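両腕ロボットに部品をそろえる作業を教えてみた 後期プロジェクト報告
提出日 2024年2月5日

1 何をやったか

後期のプロジェクトで、私はずっとロボットの腕を遠隔で動かしていました。プログラムで動きを書くのではなくて、自分の手で操縦したのをそのまま記録して、それをお手本として学習させるというやつです。中間発表で「ゲームしてるだけに見える」と言われましたが、半分くらいは当たっていると思います。ただ、このゲームはかなり肩がこります!

作業の中身は、いわゆるキッティングです。黄色い箱に種類ごとに分けて入れてある部品を、一個ずつ真ん中の金属トレーに移していく。部品は小さいソレノイド、丸い赤い基板、細いハーネス、それから枝分かれの多い太めのハーネスです。これは協力先のZallineさんが、組み立ての前に人の手でやっている準備作業をまねたものです。見学に行かせてもらったとき、作業している方は話しながらひょいひょいっと並べていて、正直「これなら簡単そう」と思いました。12月の自分に会えたら、その考えだけは捨てておけと言いたいです。

テーマを選んだ理由は単純で、配線みたいなふにゃふにゃしたものを扱ってみたかったからです。前期の授業では四角い積み木しか掴んでいなくて、積み木は置いたら置いたところにいてくれるし、形も変わりません。ハーネスは違いました。端を持ち上げると反対の端が別のコネクタに引っかかって、一緒についてくることがあります。その話はあとでたっぷり書きます。

2 操縦のしくみ

操縦装置は研究室で代々使われているFlotgateです。小さい腕が二本机に固定してあって、それを両手で握って動かすと、作業台のほうの大きい腕が同じように動きます。先輩のそのまた先輩が作ったものらしく、説明書は紙が一枚だけ、しかも裏に別の授業のメモが書いてありました。握りの部分に洗濯ばさみみたいなレバーがついていて、これを閉じるとグリッパーも閉じます。

最初の三日くらいは、ほとんどこのレバーとの戦いでした。手に返ってくる力がないので、掴んだかどうかは目で見るしかありません。人間は指先でずいぶんいろいろ判断しているんだなと、ここで初めて思い知りました。ソレノイドみたいに硬いものはまだよくて、細い線だと「挟めているつもりで隙間を通っている」ことがしょっちゅうです。挟んだらちょっとだけ上げて、線が一緒に動くかを見て、それから本番の高さまで上げる。この「ちょい上げ」を癖にしてからは、やり直しがだいぶ減りました。

あとから考えると、この癖はデータにもいい影響があったと思います。学習したほうのロボットも、ちゃんと、ちょい上げをするんです。初めて見たときは声が出ました。自分の癖がうつるのって、うれしいような恥ずかしいような、変な気持ちです。

カメラは、作業台を見る固定のものと、手首についた小さいものを使いました。記録と再生にはFlusettiという自作ソフトを使っています。自作といっても、もともとあった記録プログラムに私が開始ボタンと「今のなし」ボタンをつけただけです。この「今のなし」ボタンが、このプロジェクトで私が作ったもののなかでたぶん一番役に立ちました。足で踏めるようにペダルにつないだので、両手がふさがっていても押せます。

3 お手本の取り方

一回の記録は、トレーに部品がない状態から始めて、必要なものがそろったら終わり、という区切りにしました。途中を五つの段階に分けてあります。

ソレノイドを置く
基板を置く
細いハーネスを置く
太いハーネスを置く
全体を見て、はみ出しを直す

段階に分けたのは、最初から全部つながった動きとして覚えさせようとして失敗したからです。一回の記録が長すぎて、後半の動きがぼんやりしてしまいました。ソレノイドまではきれいに置くのに、そのあと両腕が空中でゆらゆらして終わる、という悲しい再生結果を何度も見ました。段階ごとにペダルで印をつけるようにしてからは、だいぶましになりました。ただし印の踏み忘れがけっこうあって、夜に動画を見ながら手で直しています。この作業がいちばん眠かったです。

トレーの底には白い紙を敷いています。金属のままだと映り込みがひどくて、細い線の輪郭がカメラでよくわからなかったので、コピー用紙を敷きました。見た目は地味ですが効果は大きかったです。黄色い箱のほうもつやつやしていて照明がかなり映り込むのですが、箱に紙を敷くと今度は紙ごと掴んでしまうのであきらめました。(紙を掴んで高々と持ち上げる動画は、研究室でわりと人気です。)

腕の受け持ちは、基本は近いほうの腕が取る、というだけのゆるい決まりです。トレーの上では、どちらの腕が入ってもいいことにしました。ここを最初にきっちり決めなかったのは反省点で、時期によって自分の好みが変わっているんです。前半の記録では何でも近い腕、後半では「やりやすいほうの腕」になっていて、同じ場面なのにお手本が二通りある。学習する側からしたら迷惑な先生だと思います。

最終的に300回分を記録しました。五段階なので、全部使えれば区間はもっと多くなるはずですが、失敗した区間や、途中で固まって考え込んでいる区間を抜いて、学習に使ったのは1414区間です。考え込んでいる区間を抜くかどうかは迷いました。人間が止まって考えているだけの映像を入れると、ロボットも同じところで止まるようになるからです。考えているふりだけ上手になっても困るので、抜きました。

記録をしていた部屋はMoffatという名前のついた実習室で、ほかの班と時間を分けて使っていました。前の班が照明を半分消して帰ることがあり、気づかずにそのまま取った分があります。あとで見たら影の出方がまるで違っていて、消すか残すか悩んで、結局残しました。明るさの違いに少しは強くなってくれるかなという期待もあります。効いたかどうかは、比べる実験をしていないのでわかりません。

4 難しかった部品の話

ソレノイドは、体の部分を挟めば安定します。線を先に引っ張ってしまうと、本体がころころ転がって箱の隅に逃げていきます。隅に行くとグリッパーが箱の壁に当たるので、まず線のほうを少しつまんで真ん中に引き出して、持ち直す。この「引き出して持ち直す」を教えるために、わざと隅に置いた状態から始める記録も混ぜました。

基板は、上に部品がいっぱい載っているのでどこを挟むかが悩みどころでした。縁を挟むのが正解だと思います。背の高いコンデンサを挟むと持ちやすいのですが、実際の組み立てでそんな持ち方をしたら怒られるはずです。なので、コンデンサを挟んでしまったら必ず「今のなし」を踏むと決めました。楽なほうを封印したせいで、基板の段階は記録に時間がかかりました。

細いハーネスは、箱の底にぺたっと寝ているので、指先を底ぎりぎりまで下げないと挟めません。下げすぎると箱を押してしまうし、足りないと線の上を滑ります。手首のカメラの映像を見ながらやるとよかったのですが、そちらばかり見ていると、もう一方の腕がどこにいるのか忘れます。一度、両腕を軽くごっつんこさせて非常停止になりました。壊れなくて本当によかったです。それ以来、使っていないほうの腕は箱の上あたりで待たせておくようにしました。

そして太いハーネスです! これがもう、今回の主役というか敵というか。枝が何本もあって、先に小さいコネクタや端子がついていて、置くたびに形が変わります。どこを持てばいいのか、毎回違うんです。いろいろ試して、線が集まっているところを持って上げるのが一番まとまりやすいという結論になりました。端を持つと、残りがだらーんと伸びてトレーの縁に引っかかります。
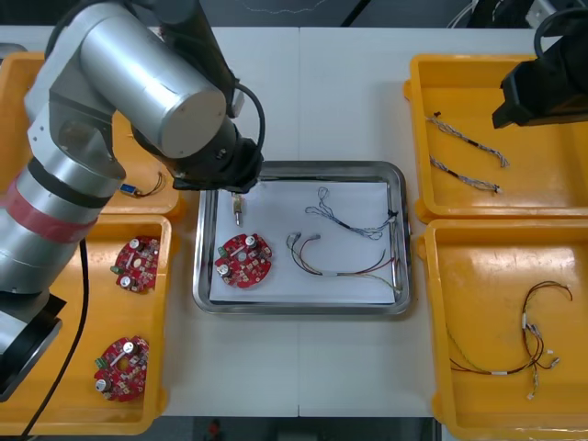

丸い基板とハーネスが載ったトレーのところ。

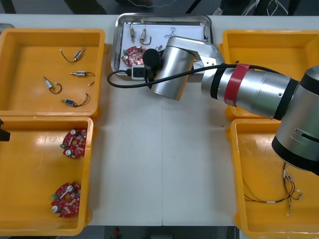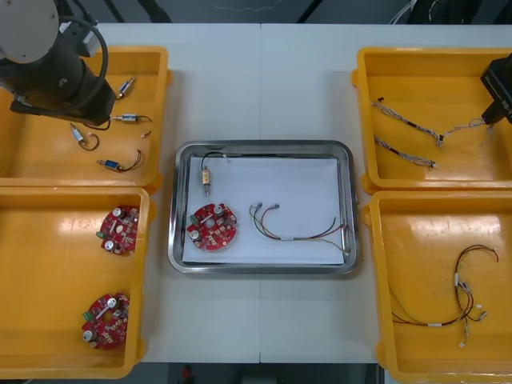

右の腕で細いハーネスの端を持ち上げています。
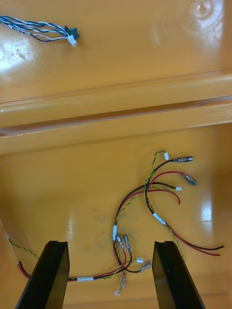

手首側のカメラから、太いハーネスに指を寄せた場面。

置いたあとの直しも地味に大変でした。トレーからコネクタが一つはみ出しているだけで、次の工程に渡すときに引っかかるかもしれないので、五段階目ではそれを内側に寄せます。人間なら指でちょんと押せば終わりです。Flotgateだと、グリッパーを閉じて、棒みたいにして押すのがよかったです。掴んで動かそうとすると、せっかく落ち着いていた残りの線まで起き上がってきてしまうので、掴まずに押す。これに気づいたのは記録もかなり進んでからで、前半の五段階目には、掴んでは崩し、掴んでは崩しという切ない区間がたくさん残っています。

5 結果

学習したモデルで、通しの試験を9回やりました。最後まで人が手を出さずにそろえられたのは5回です。数字だけ見ると微妙ですが、最初に通しで動いたときは本当にうれしくて、横で別の実験をしていた班にまで見せに行きました。

だめだったときの様子を書いておきます。多かったのは、やはり太いハーネスです。持ち上げるところまではいいのに、トレーの手前で下ろしてしまい、半分が縁の外に出たまま次の段階に進んでしまいました。それから、細いハーネスを挟み損ねたのに、持っているつもりでトレーまで運んで、何もないところで丁寧に指を開くというのもありました。見ている分にはかわいいのですが、空振りに気づけないのは大きな弱点です。私の記録では挟み損ねた区間をほとんど捨ててしまっていたので、「失敗してやり直す」というお手本が足りなかったのだと思います。ちょい上げはうつったのに、ちょい上げして確認する気持ちのほうはうつっていなかった、ということです。

ソレノイドと基板は安定していました。特に基板は、時間をかけて縁だけを持つ記録にこだわったかいがあって、試験中にコンデンサを挟むことは一度もありませんでした。ここは自慢です。

速さは、人の手に比べたらまったくかないません。Zallineさんに動画を見せたら、「急がないのは新人さんみたいでいいですね」と言ってもらえました。褒められたのかどうか、まだ考えています。

6 反省とこれから

一番の反省は、最初に練習だけの期間をちゃんと取らなかったことです。操縦に慣れる前の記録も全部データに入れてしまい、あとで見返すと、序盤の自分の動きがカクカクで見ていられません。来年この課題を引き継ぐ人には、まず積み木でも洗濯ばさみでもいいので、手がなじむまで遊んでから記録を始めてほしいです。

二つ目は、やり直しを捨てないこと。Flusettiの「今のなし」ボタンは便利すぎて、すぐ踏んでしまいます。次にやるなら、ボタンを二種類に分けて、「完全になし」と「失敗したけどここから立て直す」を区別して残したいです。立て直しの部分だけ集めて学習に足したら、空振りのあとの動きが変わるんじゃないかと期待しています。

三つ目は腕の受け持ちです。ゆるい決まりのままなら、せめて自分の中では統一しておくべきでした。別の人が操縦した記録も混ぜてみたかったのですが、Flotgateの握りの高さが私の椅子に合わせてあって、ほかの人が座ると腕がぷるぷるするらしく、実現しませんでした。高さを変えられる台を作る話は、工作室の予約が取れ次第すすめる予定です。

記録データと段階の印の一覧は、研究室の共有フォルダの「後期キッティング」に入れてあります。印を手で直した回には、ファイル名の最後に「直」とつけました。照明が半分だった回には「暗」とついています。両方ついているのは、眠い夜に暗い映像を直した回です。再生するときはFlusettiの新しいほうの版を使ってください。古いほうで開くと左右の腕が入れ替わります。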